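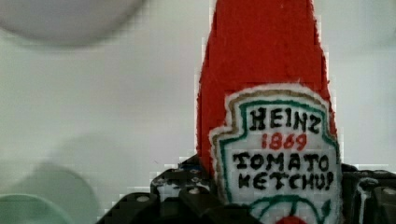
A plush ketchup bottle in the gripper, label facing out.

Workshop tips: sharing a packing bench with a robot arm

We pack play-food sets at Kutthorpe, 1000 of them in a busy January, and the arm on bench 3 has changed my working day more than any tool I've been handed. I love it! My wrists love it too. The first month was bumpy, though, so these are the habits that stuck.

Start with the soft stuff. Plush is forgiving (you can squeeze it a bit too hard while you're learning and it springs back), and it gives everyone on the bench time to get used to the arm before you move on to boxes.

Teach the grip low. Our felt ketchup bottle gets narrower as it goes up, and when we taught the pick up at the neck the whole thing swung around. Down at the base it behaves much better.

Brush the pads at every break. Fuzzy fabric sheds, and the fluff ends up in places you'd never think to look. An old dry toothbrush is perfect. Stop the arm first, every single time, even for a two-second brush.

Keep your plain backgrounds plain. We cleared the patterned mats off the bench and picking got easier to check by eye, too.

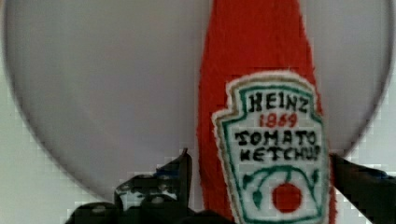
By Ghazal Kiani
Packing bench lead, Kutthorpe

Put the label where a person can read it. I ask for the embroidered side forward so whoever is checking can see the HEINZ lettering and the little tomato under its vine without turning the bottle over. A loose thread on a letter is easy to spot that way, and you can pull the piece right then.

Swap jobs every 40 minutes. This was Rajeshwari Sastry's idea and I argued against it, wrongly. With the arm doing the reaching, the person next to it mostly watches and checks, and watching is tiring in its own way! We go from checking to folding cartons to restocking, and the afternoons feel shorter.

Let the people who pack do the teaching. The installers from Tasmont set up our first picks and they were fine, but Rajeshwari has packed here for years and her versions are so much smoother. She knows which way a soft toy wants to flop. Her pay grade went up along with the new duties, and I'd push for that anywhere the work changes like this.

Write down the odd ones. We keep a cheap notebook on a string by the stop button. Dropped piece, crooked label, funny noise, it all goes in with the time. After 50 entries we could see that most of our trouble came right after lunch, when the bins had been refilled too high.

Next month we're trying the felt lemons, which roll. If you've got a good trick for round things, send it in.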